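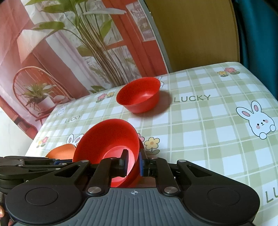

JOIN IN

Wanted: recappers, subtitle checkers and a few patient watchers for our August season

Posted by Flora Haldane, May 2024

If you have ever finished an episode at two in the morning, gone looking for someone to talk to about it and ended up on our pages, then you already know more or less what we do at Nunau. For everybody else: we're a small website about television drama from Thailand, Korea, China, Vietnam and (when we can get hold of it) Hungary, which is Fanni's doing and which has won over more of our readers than I ever expected. We write up episodes as they go out, we argue about second leads, and we keep a long and rather untidy index of who was in what.

Our summer is usually quiet. This one won't be. Four of the series we've been looking forward to are starting within the same fortnight in August, and the people who normally do the writing are going to be stretched very thin, so we'd love to bring in some new faces before then and give them time to settle.

Episode recappers

This is the big one. A recapper takes on one series and stays with it to the end, writing up each episode within two days of it becoming available with English subtitles. Most of our recaps come in at 2000 words or so, although Lamai has been known to go well past that when there's a wedding. We want the story told clearly enough that a reader who missed the episode can follow the next one, and we want your own feelings about it as well, kept for the comments at the end so that people who only want the plot can have the plot. Be as fond or as cross as you like. Please do be fair to the actors, particularly the young ones, and leave their private lives alone.

You don't need to have written for anybody before. You do need to be able to spell the characters' names the same way from one week to the next, and to watch the whole of an episode even when the middle part drags (the office subplots, oh dear, we know).

The series we need covering are a hospital romance from Korea, a Chinese costume drama with a very large cast, a Thai family saga about a rice mill, and a Vietnamese comedy set in a boarding house run by the Võ sisters. I can't put all the titles here yet as one or two are still waiting on a confirmed date, but we'll tell you when you write in, and you can say which you'd like. If two people want the same one we sometimes let them take alternate episodes, and that has made for some lovely writing in the past, especially when they disagreed about the hero.

Subtitle checkers

Wiroj Thepsuriya looks after this side of things and would be very glad of company. From time to time a distributor sends us English subtitles before they go out and asks for comments. The work is mostly noticing: a joke that has gone missing, an aunt who has turned into a cousin, a polite form of address that matters to the plot and has been flattened into "you". For this we need people who are comfortable in Thai, Vietnamese or Mandarin and who read English easily. Xiaoyan Su will be your contact for Mandarin, and she's good at explaining why she has changed something, so you'll learn a lot if you're newer to it.

Viewing panel

You may prefer just to watch, and that's very welcome too. We're putting together a panel of 60 viewers who will see the first two episodes of a drama from Bandano, a new production company, before it is released, and then fill in a form about what they made of it. There are no right answers on the form. They would like to hear from people who have watched dozens of these series and from people who have never seen one at all, so if your mum or your flatmate is curious, pass this along. The panel takes place online, at home, in your own time over one week. You must be 18 or over and you'll be asked not to discuss the plot until the first episode is out.

What you get

Recappers receive a small fee for each episode, paid at the end of every month, and we cover the cost of any streaming subscription you need for your series. Subtitle checking is paid by the hour. The viewing panel is unpaid, but everyone who completes the form gets a three-month pass to the Gunurum channel. I do know these aren't riches. We're a small outfit, and we would sooner say so at the start.

You'll have an editor to yourself for your first few pieces as well. That will be Fanni Hegyi or me. Fanni is quicker, I write longer notes, and we're both happy to be argued with.

How to apply

Use the contact form at the foot of the page and choose "Join in" from the menu. Recappers, please paste in a write-up of any single episode of any drama you like, old or new, of 500 words or more. Subtitle checkers, tell us your languages and how you came by them. For the panel we only need your name, your age group and a line about the last thing you enjoyed watching.

Everyone gets a reply, though it may take us a couple of weeks. If you wrote to us last year and we had no room, do please try again, as we kept several names we were sorry to turn away.

Questions can go in the comments below. Lamai Srithong will be answering them most evenings, once she's caught up on her own episodes.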